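A Bench You Can Bolt Things To: Coffee With Hamisi Langat

I got to Hamisi Langat's shop in Restonville at nine in the morning with two coffees and a list of questions, and I think I used three of them. He's a talker (so am I, which is why my recorder had two hours on it by the end!).

Hamisi makes work surfaces. He did cabinets for 20 years before that, mostly kitchens, and he still has a kitchen guy's opinions about countertops. "People spend a fortune on the doors," he told me, "and then they chop onions on whatever's left in the budget."

These days most of his orders are for wood tops that go over metal tables. It started with a neighbor, Sieglinde Lammers, who repairs clocks and had bought a secondhand metal table full of holes. She loved that she could fasten anything to it anywhere. She hated setting her work down on it.

"She'd drop a screw and it was gone," Hamisi said. "Straight down a hole. She called me up and said, can you just give me a piece of table in the middle of my table?"

So he did, and then her friends wanted one, and now he's on number 2367 if you believe the order book, which includes the kitchen years. I asked what wood he likes and he looked at me like I'd asked what water he drinks.

"Something pale and tight. You want to see what you've put down on it. Dark wood is beautiful and you'll lose every little part you own."

He glues up strips instead of using one wide plank, and he got pretty excited explaining this, drawing on the lid of my coffee cup. Wide planks cup and twist. Strips pull against each other and mostly stay put. He leaves them in the clamps overnight and won't be rushed about it. "Uwe Ackermann taught me that. I wanted to take the clamps off at lunch. He made me sweep the floor for the rest of the day."

And the stripes? I said I liked them, the cream next to the tan. He was pleased, I could tell, but he shrugged. "I don't match them. I used to. I'd lay them out for an hour like a quilt. Now I just check that the edges are straight."

What he does fuss over is the hardware. He wants the bolts near the corners, where your hands aren't, and he wants to be able to get the board off again in 5 minutes for sanding. Little specks in the wood he leaves alone.
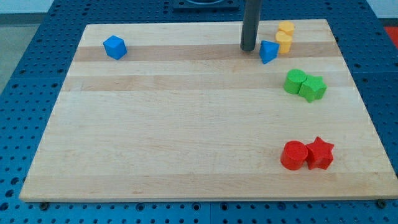 Looking After a Wood Top

Hamisi's advice is short. Wipe it down at the end of the day, oil it when it starts to look thirsty, and keep your coffee somewhere else. (I moved mine.)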